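Course handout 4: Setting up the simulated gripper cell
Laltum Technical School, Automation Workshop
Prepared by Eluned Jenkins, October 17, 2021

Please read this before you open the cell on your own computer. In the last handout we installed the Likthorpe simulator and loaded the arm. Now we set the cell in order, so that the arm can take the two-color bar in a repeatable way. The work is the same kind of work as in a real cell: check the tool, check the views, check the part, write down the values.

1. Before you start

Open the project Mota from the course folder and save it under your own group name. Do not work in the original file. Last July two groups saved over it and we lost 31 settings, which I had to type in again in the evening.

Set the simulation to pause. Set the speed to 12 percent. You may go higher later, when the check list at the end is complete.

2. The close view

The cell has a close view, which looks at the bar with the gripper at the bottom, and an outside view. We begin with the close view because it shows small errors of angle much better. Zoom in until the bar goes past the top and bottom of the window. The ends of the bar are not needed in this step. 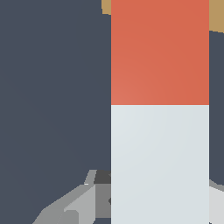

Look first at the line between the two colors. It must be level. If it is inclined, even a little, the tool frame is turned with respect to the bar, and you have to correct the last joint of the arm. Do not correct it by turning the bar! Many students do so, and then the picture is good but the cell is wrong.

Then look at the long sides of the bar. They must be parallel to the sides of the window. Correct in steps of half a degree, and after every step wait until the view is drawn again.

3. The gripper in the close view

The gripper model is a simple one, made of flat faces. This is on purpose, as the full model makes the older computers in our room very slow. For the adjustment it is enough. You should find gray parts on both sides of the bar. When you see them on one side only, the bar is too far to the left or to the right, or the view itself was moved.
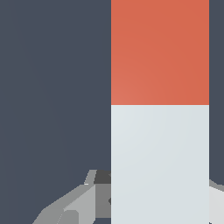 Figure 2. Close view with the color line level. Gripper parts appear low on both sides of the bar.

Take the color line as your height reference. The gripper parts should stay lower than this line. Write the height value in your cell sheet, in the column "reference", together with the name of the view. A number without the name of the view is of no use to the next group.

4. The outside view

The close view does not tell you enough about depth. A finger can look close to the bar and still be well above it. For this reason we change to the outside view before any closing command is given.
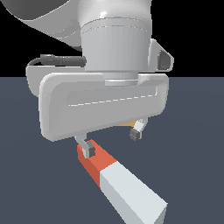 Figure 3. Outside view. One fingertip is over the orange end of the bar, the other is above the free floor.

With the fingers in such a position you must not close the gripper. Move the tool sideways until the bar is between the two fingers, then turn it so that the pads are parallel to the sides of the bar, and only then go down. Keep the order: sideways, turn, down. If you go down first, a fingertip may enter the bar, and the Grullex contact module will push the bar away with a large force. In this case reload the start position.

Look also at the cable at the wrist. In our model it is only drawn and has no contact, but in a real cell you would check that it has enough free length before you turn the wrist. Please make this a habit already now.

5. Second check

After any change in the outside view, go back to the close view and repeat the check from section 2. 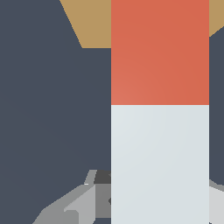

The height of the color line in the window can differ a little from your first check – this is allowed, as long as the line is level. What is not allowed is a difference in angle. If you find one, repeat the correction of the last joint and save again.

Check list for the cell sheet

Project saved under group name
Speed 12 percent
Color line level in the close view
Gripper parts on both sides of the bar
Reference height written, with name of view
Outside view checked before closing
Second check done

Give me the sheet before the next lesson. The exercise counts for 9 points.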